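I've put off writing up the Bendach trail camera for the better part of a year, partly because I wanted a full winter with it and partly because every time I sat down to do it there was another card of pictures to sort. It's May now, the cameras are in for cleaning, and I've run out of excuses.

A little background first. I do small mammal and ground bird surveys, mostly for landowners who need to know what's living on a piece of ground before they build on it or fence it. The work is seasonal and the pay is what you'd expect, so my gear has to last. For years I used the old Grernon units, and I was fond of them, but they ate batteries like candy and the latches got brittle. When the last good pair gave up on me I bought 2 of the Bendach cameras and set them out along the creek at Moynihan, where I already had a pretty fair idea of what ought to be walking past.
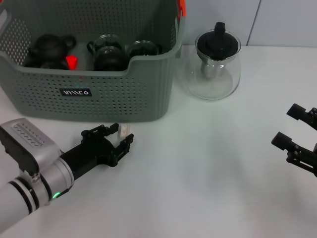
The thing I noticed first was how quickly they wake up. With the Grernon I got an awful lot of tails. A weasel would be in and out before the shutter caught up, and I'd be left squinting at half an animal and a patch of grass. The Bendach gets the whole weasel most of the time, which made me happier than a grown woman should probably admit! Mice and voles are still tricky if you mount it too high. I ended up strapping mine to short stakes at knee height and tilting them down a touch, and that helped a great deal.

Battery life is good. I put in fresh lithium cells in the fall and they were still going when the snow was off the ground. Cheaper alkalines gave out in the first hard cold, so don't bother with those if your winters are anything like ours.

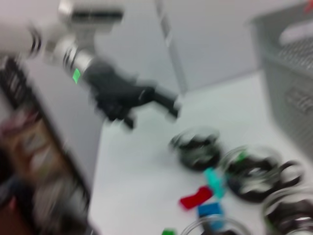 Now for the grumbles. The menu is a puzzle. There are three buttons, and each does something different depending on how long you hold it down, and if you're wearing gloves you may as well give up and take them off. I set the clock wrong on one camera and didn't catch it until I had 2,000 pictures stamped twelve hours out. My friend Audrey-Anne Friesen, who was helping me sort them, spotted it when she asked why all my owls were out at lunchtime. We fixed the times afterward on the computer, but it cost us an evening.

It's also touchy about moving grass. On a windy week I came home with 1,000 frames from a single camera, and all but a handful were of one clump of sedge waving hello. Turning the sensitivity down to medium cured most of it. Clip the stems in front of the lens too, and clip farther out than you think you need to.
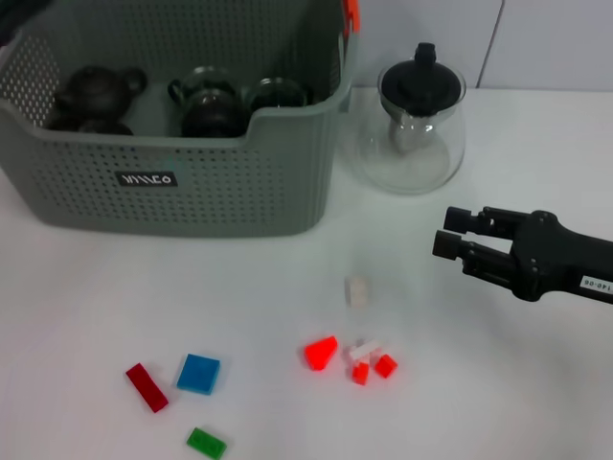 I tried the Fimard mounting bracket with it as well, the one with the ball joint. It's nicely made and holds its angle, though it adds weight to the pack, and on a long walk in I'd sooner carry an extra strap and wedge the camera with a stick. If you leave your stations up all year, the bracket is worth having. For short surveys, save your money.

Each camera ran me close to 300 dollars with the card and the strap included. That's more than I like to spend on something I'm going to leave tied to a stake in the woods, but both are still working, the seals are clean, and the only damage is some chewing on one strap (porcupine, I think, going by the pictures). I'll be buying another before the fall season. If they ever put a decent clock screen on it I'll buy a couple more after that.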